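Vudero Mending Room: Your Questions Answered

We get a lot of the same lovely questions by email and over the counter, so we've gathered them up here. If yours isn't among them, do pop in and ask – the kettle is usually on.

What is the Mending Room?

A place to come and repair your own clothes and household linens, with someone nearby who can help when you get in a tangle. Ningsih Subramaniam started it in her front room in Distholm, with one sewing machine and a biscuit tin of buttons, and it has since moved to the old chemist's on Ferell Street, where there's a good deal more light and somewhere to put your coat.

Do I need to know how to sew?

Not in the slightest! Plenty of people arrive never having threaded a needle. We'll start you off with a button or a simple hem, and most beginners go on to patching after that, usually on a pair of jeans they can't bear to throw out.

How much does it cost?

A two-hour session is £11, or £14 if you'd like us to provide thread, patches and iron-on backing. Under-16s come for £3 with a paying adult. Tea is included, and so is biscuit, singular, though we're not terribly strict.

What should I bring?

Whatever needs mending, freshly washed please, and your reading glasses if you use them (close work on navy wool is hard on anybody's eyes). If you have matching thread at home, bring that too, as our greens are never quite the right green.

Can you do the repair for me?

Sometimes. We take in small jobs on a drop-off basis – hems, zips, torn linings – and ask for up to 30 days, as it's only Ningsih and whoever is free. We can't take leather, wetsuits or wedding dresses. For those, ring Huamán Alterations across the road, who are very patient people.

My jumper has moth holes. Is it welcome?

It is, but put it in the freezer in a sealed bag for a fortnight first, and bring it to us still in the bag. Once it's inside, we can show you Swiss darning for thin patches and ordinary woven darning for proper holes. February is our busiest month for jumpers, so book early if you can.

Which fabrics are hardest to mend?

Fine silk and very stretchy sportswear, in our experience. Silk frays as soon as you look at it, and stretchy things need a ballpoint needle and a stitch with some give.
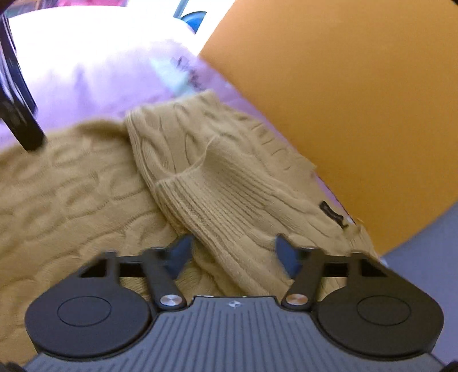
Can I cancel or swap my booking?

Yes, up to noon on the day before, by email or telephone. After that we can't refund you, but you're very welcome to send a friend in your place.

Is there step-free access?

There is, through the side door on the lane. Ring the bell and give us a moment, as we may have a mouthful of pins.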